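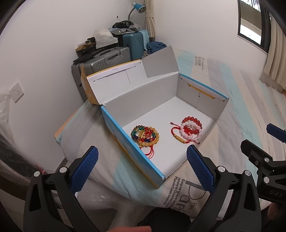 Zendholm writes that the drop is real, that their controls passed, and could we please stop holding up the weekly number over "a hunch about tubing." The city health office would like to tell nursing homes they can relax the visitor rules, and our wastewater line is the one chart everyone over there looks at.

11/19/25

It may be a hunch. Writing down what I have anyway so that whoever picks up this book next can argue with it.

The number in question: Buenaventura plant, flu A plus the usual COVID target. Last report to the city had the COVID target at 183 on our relative scale (March peak set to 1,000, before anyone asks again, and no, I did not choose that scale). The new result from Zendholm is 58. Veltholm plant, same river, same commuters, same weather, is flat. I have a hard time believing that one side of town got well and the other side did not notice.

Possible explanations, in the order I believe them:

Sampler. The autosampler at Buenaventura was swapped for the Gilteck unit between the two reports. The plant log says "new unit in, running" and nothing else. No intake depth, no purge setting. If the intake is sitting higher in the channel it will pull thinner stuff and every target goes down together.

Dilution. We had rain. But flow at Veltholm went up too and its result barely moved after flow correction. So rain alone doesn't get you there, unless the flow meter at Buenaventura is reading low again, as it did in March.

Extraction. Zendholm changed kit lots. They say the spike recovery was "within range." Their range is wide enough to drive the sludge truck through. Asked for the actual recovery values. Got a PDF with the word PASS in green.

People really are less sick. Can't rule it out. ER visits would follow with a lag and we don't have those yet. I would love for this one to be right.

What I did this morning

Took the retained bottles from the fridge. There were 6 from Buenaventura, three from before the swap and three after. Ran pepper virus on all of them, since everybody eats pepper products and the amount per person shouldn't care who has a fever. If pepper virus is down by the same factor as the COVID target, then we are looking at less poop per bottle and the press release can wait.

First pass: pepper virus is down in the after-swap bottles. Clearly down in 2 of the three. The other one looks normal. I don't like that. A wrong intake depth ought to hit all three, unless the level in the channel moves around enough during the day to cover for it, and I can't tell that from here.

Reran the odd bottle from a fresh pour. Same answer. Label and bottle cap agree, so it isn't a mix-up on our bench. Could still be a mix-up at the plant; the handwriting on those labels is a public health matter of its own.

No-template control clean. Extraction blank had one late well, past the cutoff, that I am calling negative. Someone else please look at that curve and sign next to it if you agree. Plate file is on the shared drive under today's run.

Did not run flu A. Ran short on the probe and would sooner have a clean COVID repeat tomorrow than half of two things.

On the city's side of it

The draft notice came around yesterday. It says virus levels "have fallen sharply across the city." Across the city is wrong even if the Buenaventura result holds up, as Veltholm did not fall. I marked that sentence and sent it back. Answer was that the two plants get averaged for the public page. They do, by population, and the average makes a nice downward line out of one plant that dropped and one that stayed put. I have complained about the averaging before (see the March pages, there is a lot of underlining).

Also in the draft: "the visitor policy is working." There is nothing in a bottle of sewage that tells you a visitor policy is working. The policy covers nursing homes. Nursing homes are a tiny share of what comes down that pipe. I'd say the same if the number had gone up and somebody wanted to call the policy a failure.

To be fair to the health office, they did ask whether the number was solid before printing it, and they didn't do that last year. I said give us one more sampling round. They said the notice is written and people are tired of the rules. Both probably true. Neither changes what is in the bottle.

To do

Call Buenaventura and get someone to measure the intake depth with a stick. Not "should be the same as before." Measured.

Ask for the raw flow readings, hourly, both plants.

Zendholm: recovery values as numbers, by sample, plus the lot of the extraction kit. Ask a second time, politely.

Gilteck manual says the purge cycle is off by default. Find out if anyone turned it on.

Grab sample from the channel next to the autosampler, same hour, run side by side. Should have been done on swap day. I didn't ask for it either, so that one is partly mine.

Repeat pepper virus on all the bottles with a different tech pouring.

Status for the weekly sheet: Buenaventura marked "under review," Veltholm released as is. The public page doesn't have a way to show "under review," it just leaves the old point up, so expect a phone call about that. Remaining volume is back in the fridge, second shelf, red tape. Please don't toss it.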